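Unit 2: Wildlife Tour Packages

Capacity and season

A wildlife package is limited by the animal's calendar before it is limited by beds. The Jirnham estuary seal trips run for 14 nights in November, when the pups are ashore. Demand outside that window is close to nil, so fixed costs must be recovered within it.

Split stays are common. Guests spend part of the trip in town and the remainder at a field lodge, which lowers the number of lodge beds needed per booking. 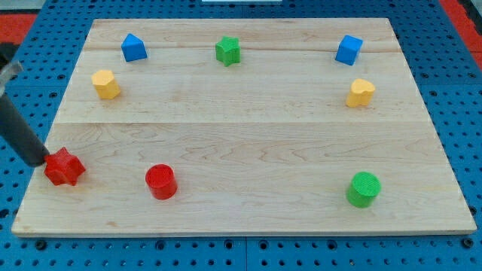 Load factor is the share of available places sold. If a departure has 50 places and 36 are sold, the load factor is 72 per cent. Operators set a break-even load factor for each departure and review it weekly.

Pricing terms

Land-only price: excludes flights to the start point.
Single supplement: charged where one guest occupies a twin room.
Net rate: the price paid by the agent to the operator.

Reading for Tuesday: Melnychuk, chapter on seasonal supply. Bring the Pandulwood lodge rate sheet.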